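Print this page | E-mail this page
Reading time: 5 minutes

Visit report: Trorketum test hall, Skoston

Purpose of the visit was to see the cloth-handling cells at Trorketum and to hear how the company dealt with the grip fault that stopped its long-run trial. Our group was given the morning in the hall and an hour in the meeting room afterward. Dolores Dvorak, who heads testing, led both parts. I took notes throughout and have checked the numbers below against the handout.

The hall is a former print shop. Four cells stand along the north wall, each with one arm, one table and a control cabinet behind a yellow fence. Visitors stay on the walkway. Hearing protection was offered at the door and was not needed. The compressor is in a separate building and the arms are electric.

The trial ran under the project name Cotero. The task is simple to state. The arm picks a flat cloth from a table, lifts it clear, lays it down again at a marked distance and backs off. One such sequence is a cycle. The target was a full shift of unattended cycles with no intervention. The controller is supplied by Prothero, and the fingers are Trorketum's own design.

The fault occurred at cycle 489. On approach, the fingers closed next to the cloth and missed the hem. The controller read the closing position, decided that thin fabric was present and started the lift. The arm then moved through the rest of the sequence holding nothing. On the next cycle it did the same. It carried on this way until an operator walking past noticed that the cloth had not moved. By then the log showed 50 consecutive cycles marked as successful.

No person was hurt and the cell fence was closed the entire time. The company still entered the event in its safety log. Dvorak gave the reason in plain terms: the same check that passed the empty grip is also used to decide whether the arm may travel at full speed. With a load confirmed, the arm runs at a reduced rate. With the gripper open, it runs faster. A cell that is wrong about its load can be wrong about its speed limit, and that puts the matter outside quality control.

The cause was traced in two steps. The first was mechanical. The fingertips had worn on the contact faces, and the closing position had drifted with them. The threshold for "fabric present" had been set when the fingers were new and had been left alone since. A closed gripper with worn tips therefore reported a number that fell inside the band for one layer of cloth.

The second step was in the approach. The table height stored in the cell was off by a small amount after the table had been removed for cleaning and bolted back. The arm came down slightly high. On most cycles the fingers still caught the hem. On some they slid over it, and the cloth crept a little each time until it was out of reach of the programmed pick point.

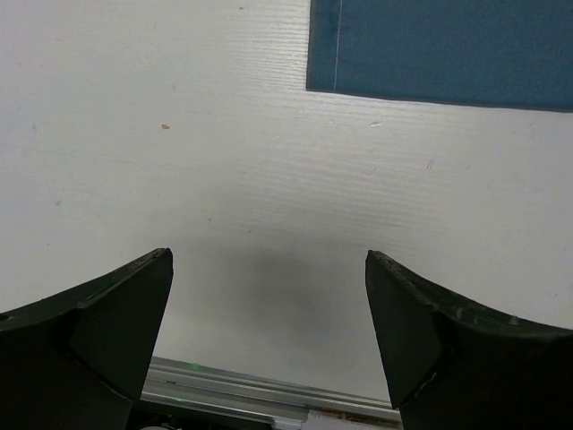

Why didn't the camera catch an empty grip?
The wrist camera was used only to find the cloth before the approach. Once the fingers started to close, its output was recorded and no longer evaluated, so the closing position was the single check.

This was the part of the morning that drew the most discussion. One member of our group asked whether the supplier should have flagged it. Dvorak's position was that the Prothero controller did what its manual describes and that the choice of a single check was made in Skoston. The recordings existed. The first person to look through them found the empty cycles in minutes.

Three changes have been made since. The closing position is now re-zeroed at the start of each shift by closing the fingers on themselves. A second camera evaluation runs after the lift and compares the table surface before and after. If the cloth is still lying there, the cell stops and calls for an operator. The travel speed no longer depends on the grip result at all. The arm uses the lower rate whenever the fence is unlocked or the grip state is disputed between the two checks, and the fence switch has priority.

The re-zero routine was shown to us in cell 2. It takes 102 seconds including the return to the home position. That is longer than I expected, and most of it is the arm moving slowly to a parked pose. The operator has to confirm at the panel before the shift can start. A worn finger set is rejected if the zero has moved beyond a fixed limit. The limit itself was not given to us.

We also asked to see a stop caused by the new camera evaluation. The operator disabled the fingers from the panel and started a cycle. The arm approached, lifted, halted above the table and the lamp on the cabinet went to red. Restart required a key. The message on the panel read "Grip not confirmed," which is clear enough, although it does not say which of the two checks failed. Dvorak noted the comment.

The repeat trial reached 737 cycles before it was ended on schedule. There were stops in that run, all of them called by the cell itself. The handout does not break them down by cause. I asked for the list and it is to be sent on.

Some points remain open. Table height is still entered by hand after the table is refitted, and a wrong entry would be caught only indirectly. A touch-off routine is planned for December. Finger wear is inspected by eye between the scheduled changes, with no written criterion. The new camera check has been tried on plain fabric only. A patterned or very pale cloth on a light table may be a harder case, and it was agreed that this should be tested before the cells are offered to customers.

For our own cells, the lesson is narrow and can be acted on now. We should list every place where one sensor reading both reports a result and releases a motion, and check when each threshold was last set. I have started on the packing line and will circulate the list when the other lines are done.

Visit date: September 21, 2025

Print | E-mail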